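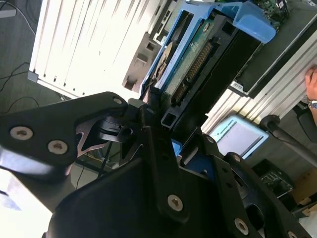
How to Take Parts Out of an Old Desktop Tower

By Nivaldo Pacheco

These steps cover pulling the hard drive, the memory and the processor from a desktop you plan to recycle or use for spares. You need a Phillips screwdriver, antistatic bags and a clear table.

Step 1. Shut the computer down, unplug it and hold the power button for 6 seconds. Take off the side cover and lay the tower flat with the open side up. Leave the power supply in place for now.

Step 2. Pull the data and power plugs off the hard drive. Grip the plug itself and keep the strain off the wires. Many office machines hold the drive in a plastic caddy that needs no tools. Squeeze the tabs and slide it straight out of the bay. If it sticks, check for a plug you missed.
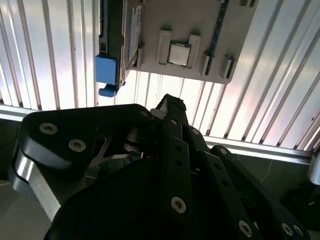

Memory comes next. Press the latches at the ends of the slot outward until the module lifts, then hold it by its edges and pull it up. Older boards may have one module left in a slot and another slot free, so look along all of them. A blue part usually marks something meant to be handled, and that goes for the tab you see hanging near the memory here. Put each module in its own bag and write the size on the outside.

Step 4. Take off the processor cooler. Loosen the screws a little at a time, going corner to corner, and twist the cooler gently before lifting. Old paste can hold hard. Then unhook the socket lever, raise the metal frame and lift the chip straight up by its sides.

Once the chip is out, leave the frame open until you have looked at the socket under a good light.
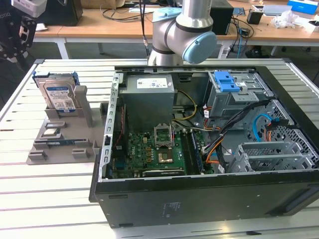 Bent pins are easier to spot from a low angle - turn the case a little if you need to. Close the frame when you are done so nothing falls in.

Step 5. Stand drives upright in a rack or holder and keep them away from loose screws. I label mine with a shelf number, and the last one out was 306. Wipe or destroy any drive before it leaves your hands.

Thanks to Mitali Matubbar for checking the steps.

Updated May 22, 2026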